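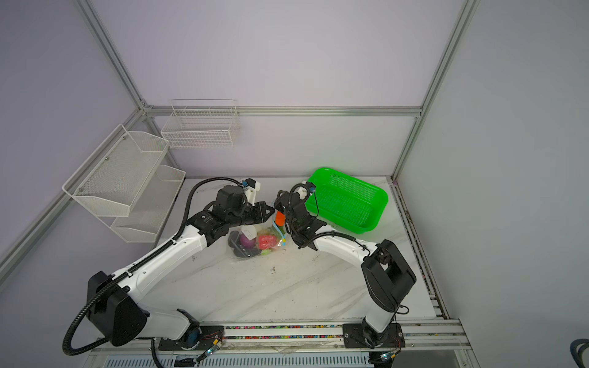
The Riltlow Courier opened its print hall on Monday and we went along. The weekly sells 800 copies, down from a peak the older staff put much higher, and has 54 pages in its spring issue. Printing moved here from Storker after the presses there closed.

The tour took in the newsroom, the plate room and the folding line.

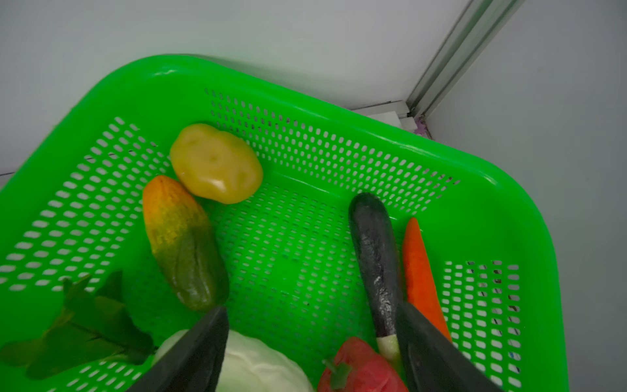 Toy vegetables in a green basket.

Entry was free. The Curnora edition stays online only, and the next open day is in October.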